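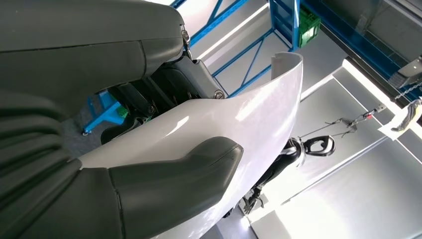

Grip fault on cell 3, the Pukulcombe line. Quick page, more to come when I get time. Hand let go of panels mid-move, no alarm, no stop. Started in September, got worse after the holidays. Nobody hurt, but one shell came down right where Chibuzor Obi had been standing a minute before, so it got written up as a safety matter and the cell went to slow speed the same day. Parts are the white Calenetti shells, curved and very glossy, and the lower finger presses straight onto that gloss. Not much for it to bite on. We had been blaming the finger skins. Swapped them twice. Same thing.

Log had 329 cycles before the first drop we cauhgt. After that almost 100 between drops, sometimes a lot less. No pattern by shift.

What Gorer found when they opened up our spare hand: force reading drifts low once the joint warms up, controller thinks it still has grip and never asks for more. Fault limit was set so wide it would never trip. Limit is tightened now. The drift is not fixed.

Rules until further notice:
Nobody inside the tape while a part is in the hand. Slow speed only. Stop after 4 hours and re-zero. If a shell slips even a little, hit stop and call Chibuzor, dont try to catch it.

Grīnberga is sending a new sensor board. No ship date yet.

Page updated 31 January 2023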